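Two-arm sim: left gripper shoves the box when the right arm closes on the cube

Posted in Simulation and Control, 4 March 2019

Sorcha Matheson
Hello all! I've been having a brilliant time with a two-arm scene I built over the winter, but I've hit a fault I can't shake. One arm goes for a small yellow cube, the other goes to a wooden box, and the cube is meant to end up on top of the box. Each arm behaves beautifully by itself. Run them together and, the moment the right gripper closes, the left one jumps sideways and shoves the box across the table. It happened in 6 runs out of 35, always at the same point. No error in the log, and the collision checker says all is well. We want to try this on the real arms at Barard at some stage, so I'd love to understand it before anything solid gets thumped!

Ueda
Sounds like your physics step is too big. Halve it and try again. If that doesn't help, make the box heavier.

Setard
Ooh, I know this one, I lost most of December to it! Please don't make the box heavier. It will hide the jump and you'll still have an arm doing something you never asked for, which is no fun at all on real hardware.

Check how the commands reach the two arms. In my setup both shared one message queue, and closing a gripper held the queue up for a moment. The waiting arm got nothing, then got 4 targets at once and leapt to the last of them. The checker only looked at the planned path, and the planned path was fine, so it never complained.

Two things to do. Plot the commanded and measured joint angles for the left arm on one graph, and look for a flat bit followed by a step. Then put a limit on how far a joint target may move in a single tick, and have the arm stop and hold if that limit is broken. 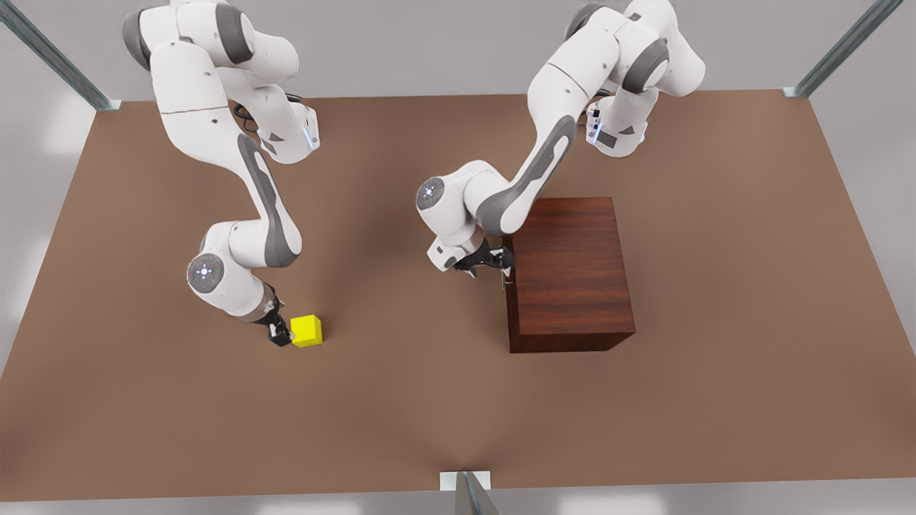 Also have a look at your approach height. If the fingers wait right up against the box edge, even a tiny jump turns into a push. Park that gripper well clear until the other arm has finished its grasp, then bring it in slowly. You lose a little time per run and the whole thing is so much calmer to watch!

Before you go near the real pair, test the emergency stop with both arms moving. Mine stopped only the arm that had raised the fault, and the other carried on quite happily.

Sorcha Matheson
Setard, you star! Flat bit, then a step, plain as day on the graph. I've given each arm its own queue and added the limit. The stop test is next on my list.

Cesent
Same fault on mine, and separate queues didn't cure it completely. Check that both arms read the same clock too. Mine were 2 ticks apart.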